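Workshop notebook, October
Ninasside bench log, entry 46

Continuing with the glaze drip problem on the Fledgate stoneware mugs. Chanida Siriwan brought back 14 pieces from the last firing, all from the lower shelf, all with the same thickened line at the foot. Upper shelf is clean. Same bucket, same dip count, same operator.

First suspect was specific gravity. Measured the bucket this morning before stirring and again after a full stir with a sieve pass. The unstirred reading was low, as expected. The stirred one was 1.46, which is inside the range we wrote on the lid in spring. So the bucket is fine if it gets stirred. The log sheet has no initials in the stir column for the day the lower shelf was glazed. Not proof of anything, but noted.

Second suspect is drying. The lower shelf pieces were dipped last and loaded within the hour. The upper shelf had been standing since the previous afternoon. A foot that is still damp from wiping takes the glaze unevenly, and the line sits just where the sponge stops.

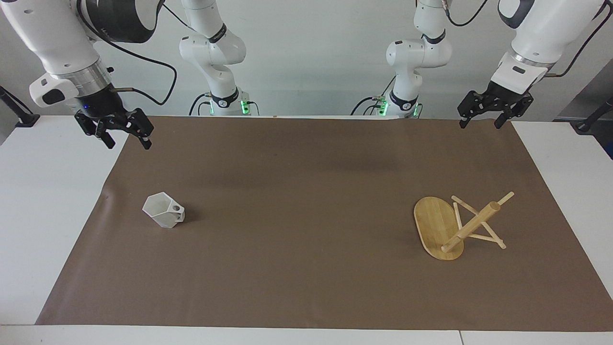 2 min read

Small wooden mug trees are fine for finished ware. They are no use for drying glazed pieces, as the handle takes the full weight and the glaze on its inner curve gets rubbed off. Keep drying mugs upright on slats.

Test plan, using the Limsakul white body so the line shows:

Set A: stirred bucket, foot wiped, dried overnight.
Set B: stirred bucket, foot wiped, loaded after one hour.
Set C: unstirred bucket, foot wiped, dried overnight.

Five mugs per set, 15 in total. Dip time three seconds for all. Wax on the foot ring only, stopping short of the wall. Mark the set letter in iron oxide on the base. All go on the lower shelf, mixed, so that position drops out. Same cone, same hold, no change to the cooling.

Side note on the wax. The Skallilix emulsion has thickened in the tub and pulls a ridge behind the brush. Thinned a small amount with water, 17 drops to a tablespoon, and it brushed flat on a scrap tile. Do not thin the whole tub until the tile has been fired.

Calipers read high again. Zeroed twice. Wall thickness figures on the previous page should be treated as relative only.

To do: replace the sieve mesh, copy the cone readings into the kiln book, ask Chanida whether the returned pieces were all from one throwing session. If they were, check the bisque temperature for that load before unpacking the test sets.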